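Zulemik: tabletop dish sorting, hand-held gripper demos

README, last touched September 2018

Hi! This is the data card for Zulemik, the set of dish-handling demonstrations I've been putting together so we can train a policy that clears and stacks things on a table. I wrote it in one sitting, so if something's missing, open an issue and I'll fix it.

What's in it

There are 513 demonstrations. Each one is a person with a hand-held gripper picking up bowls and plates on a table and nesting or stacking them (bowl into bowl, mostly, with the odd plate). Every demo has the wrist video, the finger opening at each step, and the gripper pose. 300 of them are the plain stacking task, and 200 are the sorting variant, where deep dishes go to one side and flat ones to the other. The last 13 are leftovers where I changed my mind halfway, and they sit in a folder called misc. Please don't train on misc!

How it's laid out

One folder per demo, numbered. Inside you get the video, a poses file and a widths file, all on the same clock. Poses are relative to the first step of that demo, so don't try to line two demos up in one world frame — it won't work and you'll lose an afternoon like I did.

The split is in split.txt. I held out 33 demos for validation, picked by kitchen and not at random, so the policy never sees those tables in training. If you reshuffle it, say so when you report numbers.

What we found so far

The baseline, Dadon, is a small image-to-action network that predicts a short chunk of gripper motion at a time. It's good at deep bowls. It's pretty bad at flat plates, where it comes in too high and closes on nothing. Shiny dishes are the other sore spot, and I think that's reflections moving as the wrist camera moves, but I haven't tested that properly, so treat it as a hunch.

The thing that helped most was starting every demo with the fingers fully open. In the April batch people started with them wherever they liked, and the network learned a strange little twitch at the beginning. I re-recorded that whole batch. Worth it!

Known problems

Patterned tablecloths throw off the pose tracking less than I feared, plain ones more. Fast wrist turns blur. A few widths files start a step late (there's a flag for it in the index, so filter on that).

Using it

Research use is fine, just mention Zulemik somewhere. The loader lives in the Babaei repo, under tools. Run it with the check option first; it catches half-finished downloads.

A typical starting view, and then a note that came in on the last release:

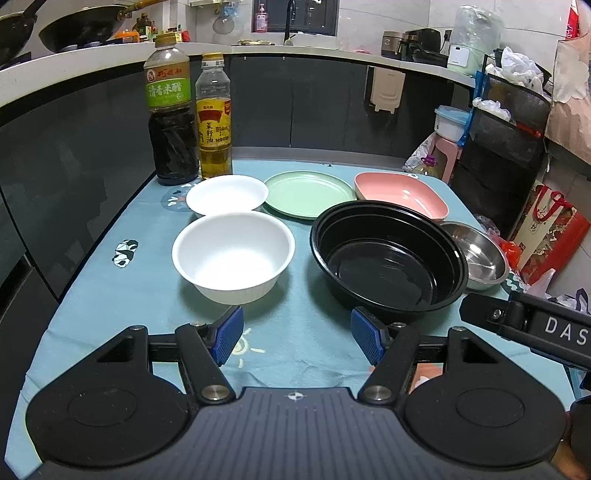 Houshang Shahbazi: I trained on the stacking part only and saw the same trouble with flat plates. Chunking half as long made the approach lower and a bit steadier for me, though the bowls got slower. Could you add the finger width to the network input in the next release? I'd like to compare that against Bultis on your validation split.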